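Dulter Creek Community Orchard and Seed Library
Progress report to the Hosik Foundation, first half of the grant
Submitted 04/10/2019

We're writing this with dirt under our fingernails and a very full shed, so please forgive any smudges on the paper copy! The short version is that the orchard is planted, the seed library is open, and the neighbourhood has taken to both faster than we dared put in the application.

Orchard

All 34 heritage trees are in the ground on the Clikuvden Road side of the reserve. We went with apples and quinces along the fence and kept the plums for the lower corner, where the soil holds its moisture a bit better. The heavy clay was harder going than our test holes suggested, and we lost a week of digging to rain, but the mulch arrived on time and every tree was staked and guarded before the first windy spell. Two of the quinces have leaf spot. We've pruned them lightly and are keeping the fallen leaves out of the compost.
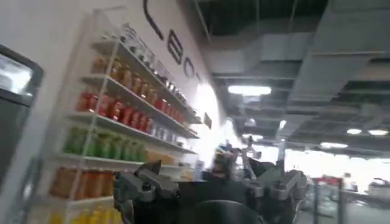 The one change from the original plan is the path. We had budgeted for crushed granite the whole way round, and the quote came back well over. With your program officer's agreement we did granite from the gate to the picnic table and woodchip for the rest. It drains beautifully and the kids' bikes cope with it fine.

Seed library

What a joy this has been! We opened with 400 packets, nearly all saved by local growers, and members have borrowed 612 since then, thanks to a steady stream of donations coming back over the counter. Beans and tomatoes go first, followed by a purple-podded pea we call Thân, which a local family has grown for years and kindly let us share under that name.

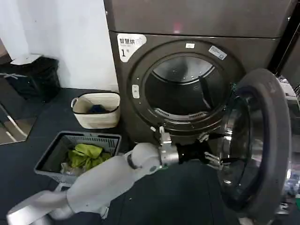
Germination testing is going well for the larger seeds. Carrot and parsnip are patchy, and we now write the harvest year in big numbers on the front of the packet so people know to sow thickly. The labels themselves need work. Our first ink faded on the packets kept near the window, so we've switched to pencil and moved the drawers to the back wall.

Workshops

We've run grafting, seed cleaning and a very cheerful session on espalier that went an hour over time. The grafting day filled so quickly that we'd love to offer it again in the second half, and there's enough left in the tools line to buy extra knives and tape.
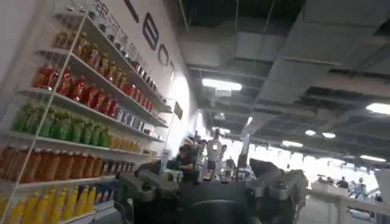 Spending is on track overall. We're slightly under on tools and slightly over on fencing, where the rabbits forced us into a finer mesh along the bottom. The full ledger is attached, with receipts in date order.

Questions from your last letter

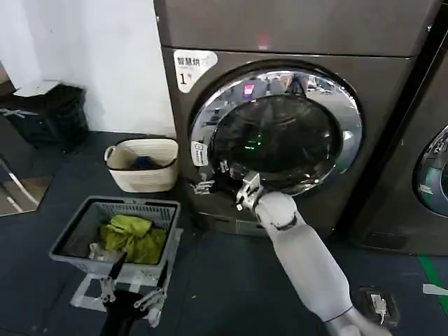

Who looks after the trees once the grant ends?
The maintenance roster is already running, with each household adopting a tree or two for watering and mulching. Winter pruning will be done as a shared working day, and the council has agreed in writing to keep supplying water at the reserve tap.

When will fruit be available to the public?
We expect a small picking of apples in the third year and a proper crop after that. In the meantime we're thinning hard so the young branches can put on strength.

Still to come before April: the herb bed, the second rain tank and the printed growing guide, which is drafted and waiting on its drawings.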